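Ein Tisch, der am Rand etwas aushält
Ein Gespräch über Holzplatten, runde Ecken und das, was im Pausenraum stehen bleibt

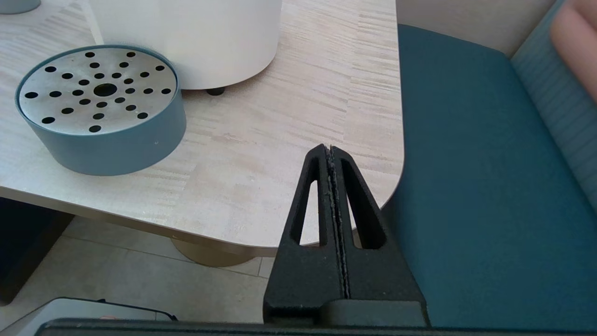
Text: Redaktion Werkstattblatt Dratby
Lesezeit: 4 Minuten

Die Tischlerin, mit der wir über Tische sprechen wollten, hat zuerst mit der Hand unter die Platte gefasst. Das mache sie immer so, sagt sie, auch im Restaurant. »Oben sieht jeder Tisch ordentlich aus. Unten merkt man, ob jemand die Kante geschliffen hat.«

Sie arbeitet seit 15 Jahren in der Werkstatt Orel in Dratby und baut dort vor allem Tische für Büros, Praxen und Teeküchen. Der helle Holztisch im Pausenraum stammt auch von ihr. Die Platte hat eine kräftige Vorderkante, die etwas dunkler ausfällt als die Fläche, und eine runde Ecke. Unten steht ein runder, messingfarbener Fuß auf hellgrauen Fliesen.

Mit der Ecke fing das Gespräch an. »Der Raum ist schmal, und alle gehen auf derselben Seite vorbei, mit der Tasse in der Hand. Eine spitze Ecke hätte ich dort nicht gebaut.« Der Kunde habe zunächst gerade Ecken gewollt, passend zu den Fliesen. Sie habe ihm ein Brett mit zwei verschiedenen Ecken hingelegt und ihn ein paarmal daran vorbeigehen lassen. Danach sei die Frage erledigt gewesen.

Bei der Kante ging es länger hin und her. Dünne Platten seien gefragt, sagt sie, weil sie leichter wirkten. »Eine dünne Kante bekommt aber jeden Stoß voll ab. Bei einer dicken kann ich nach ein paar Jahren nacharbeiten und habe immer noch genug Holz.« Dass die Kante dunkler ist als die Fläche, störe sie nicht. An der Kante fassten die Leute den Tisch eben an, wenn sie sich setzen oder aufstehen.

Und die Oberfläche? Sie ist blassbeige und streifig gemasert. »Das ist für einen Pausenraum praktisch. Auf einer einfarbigen dunklen Platte sehen Sie jeden Krümel. Auf so einer Maserung muss man schon genauer hinschauen.« Gewischt werde mit einem feuchten Tuch, danach trocken. Scheuermilch sei verboten, das stehe auch auf dem Zettel, den die Werkstatt jedem Tisch beilegt. Gelesen werde der Zettel selten.

Über die Gegenstände auf dem Tisch wollte sie eigentlich nicht reden, tat es dann aber doch. Die flache runde Dose mit der matten, blaugrünlich-grauen Wand und der gelochten Edelstahlscheibe obendrauf gefällt ihr. »Die Löcher laufen strahlenförmig um das größere in der Mitte. Da hat sich jemand hingesetzt und das gezeichnet.« Die feinen Kratzer auf dem Metall findet sie in Ordnung. Gebürsteter Stahl vertrage das besser als polierter, und wer keine Kratzer wolle, müsse die Sachen im Schrank lassen.

Bei dem großen weißen Zylinder dahinter interessiert sie nur der kleine schwarze Fuß. »Der hält das Ding ein Stück über dem Holz. Das ist gut, da kommt Luft drunter.« Schwierig seien Gegenstände mit glattem Boden, die wochenlang an einer Stelle stehen. Darunter sammle sich Feuchtigkeit, und am Ende bleibe ein Ring. Sie rät dazu, beim Wischen alles einmal hochzuheben und danach nicht auf den Zentimeter genau zurückzustellen.

Was kostet so ein Tisch? Sie nennt zwei Zahlen. Das Gestell allein liege bei 591 Euro, der ganze Tisch bei 2000, mit Lieferung innerhalb von Dratby. Die Gestelle lässt Orel bei der Firma Quezada fertigen, die Platten entstehen in der eigenen Halle. Auf den Einwand, das sei für einen Pausenraum viel Geld, zuckt sie mit den Schultern. »Manche kaufen lieber dreimal einen billigen. Das können sie machen.«

Der Mittelfuß war ein eigener Wunsch des Kunden. Vier Beine stünden in kleinen Räumen ständig im Weg, sagt sie, vor allem beim Putzen. Bei einem runden Fuß müsse allerdings der Boden eben sein. Fliesen seien da tückisch, die Fugen machten manchmal einen Millimeter aus. Sie legt in solchen Fällen dünne Filzscheiben unter und kommt im Oktober noch einmal vorbei, um nachzuziehen.

Zurzeit baut sie an einer größeren Bestellung, 40 Tische für das Projekt Cavach, alle mit runden Ecken. Die Schablone dafür hängt in der Werkstatt neben der Tür. Ob sie zu Hause auch so einen Tisch habe? »Nein. Zu Hause steht der von meiner Großmutter. Der wackelt, und ich komme nicht dazu.«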